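Mulcahy Opens Applications for Two-Year Evening Program in Visual Design

Adult learners in Wullska will be able to study layout, illustration and digital drawing close to home beginning in September

WULLSKA – The Mulcahy School of Applied Arts today opened applications for its new evening program in visual design, a two-year course of study for adults who work during the day. Classes will begin in September at the school's Wullska campus, with 63 places available in the first class.

The program leads to a certificate in visual design and covers drawing, typography, page layout, color, digital illustration and an introduction to three-dimensional computer graphics. No earlier art training is required. Applicants must be 18 or older by the first day of class and must hold a high school diploma or its equivalent.

Mulcahy has offered daytime instruction in the applied arts for many years, and its short weekend workshops have regularly filled before the close of registration. Many of those who attend the workshops have asked the school for a longer course that does not require them to leave their jobs. The evening program was planned in response to those requests and was approved by the school's board of governors this spring.

"We want people to be able to study design seriously without giving up a paycheck," the school said in a statement. "The evening students will meet the same standards as our daytime students, use the same studios and have their work reviewed in the same way."

Course of Study

The program consists of 13 courses taken over four semesters. Students will attend class three evenings a week, from 6 p.m. to 9 p.m., and should expect to spend additional time each week on assigned work.

The first year is devoted to the basics. Students will draw from life, study the history of lettering and printed matter, and learn to set text for posters, pamphlets and books. Most first-semester work is done by hand. Computers are introduced in the second semester, when students begin preparing pages for print and for the screen.

In the second year, students choose between a concentration in publication design and a concentration in digital illustration. Both groups take a common course in three-dimensional graphics, which covers modeling simple forms, placing lights, choosing a point of view and preparing finished images for use in print. The course is intended as an introduction and assumes no background in programming or mathematics beyond the high school level.
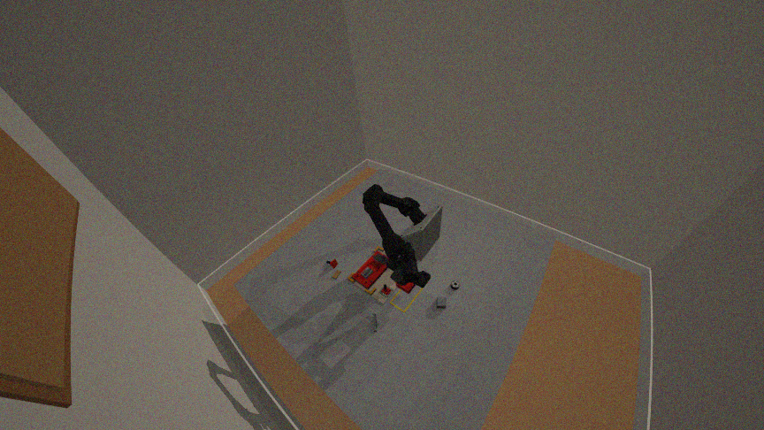 Computer-rendered scene with gray walls, a black robotic arm and a red tray.

Each student will complete a final project in the fourth semester. Students in publication design will plan and produce a printed work of at least 32 pages. Students in digital illustration will complete a series of related images, together with a written account of the decisions made along the way. Final projects will be shown to the public in the campus gallery at the end of the second year.

Studios and Equipment

Evening classes will be held on the second floor of the Votodus Building, which houses the school's drawing studios, print shop and computer lab. The print shop includes letterpress equipment, a screen printing area and a bindery. Students in the evening program will have access to the shop during supervised hours after completing a safety session at the start of the first semester.

The computer lab will remain open until 11 p.m. on class nights so that students may continue working after instruction ends. Students are not required to purchase a computer or software of their own. A materials kit with paper, pencils, ink, a cutting mat and a steel ruler is included in the program fee and will be handed out at orientation.

The Votodus Building is wheelchair accessible from the north entrance, and parking in the adjoining lot is free after 5 p.m. Applicants who need particular accommodations for study are asked to contact the admissions office before orientation so that arrangements can be in place by the first class.

Tuition and Financial Assistance

Tuition is $2,000 per semester and may be paid in full or in monthly installments. The school does not charge a fee for the installment plan. Students who withdraw before the end of the second week of a semester will receive a full refund of that semester's tuition, less the cost of the materials kit where one has been issued.

Samen, the Wullska paper and printing company, will provide tuition grants for students with demonstrated financial need. The grants cover half the cost of tuition for each semester in which the student remains in good standing. Samen will also supply paper for first-year classes and will open its pressroom to students for one visit each semester.

Grant applications are considered separately from applications for admission, and a request for assistance has no bearing on the admission decision. Grant recipients are under no obligation to the company during or after their studies.

How to Apply

Application forms are available at the admissions office and on the school's website. Applicants are asked to submit a completed form, proof of high school completion and a short letter describing their interest in the program. A portfolio is welcome – sketchbooks, photographs, page designs and craft work are all acceptable – but it is not required.

Applications will be reviewed in the order received until all places have been filled. Qualified applicants who cannot be offered a place will be added to a waiting list and given first consideration for the following year. Those who have completed weekend workshops at Mulcahy may ask to have that work counted toward one elective course.

The admissions office will hold an open evening at the Votodus Building before classes begin. Visitors may tour the studios and print shop, look through work by current daytime students and speak with faculty members. Registration is not necessary. The date will be posted on the school's website and at the campus entrance.

About the Mulcahy School of Applied Arts

The Mulcahy School of Applied Arts is an independent, nonprofit school offering certificate programs and workshops in design, illustration, printing and bookbinding. Its campus in Wullska includes teaching studios, a library, a public gallery and a working print shop. The gallery is open free of charge during the academic year.

Media inquiries and requests for campus visits may be directed to the school's communications office.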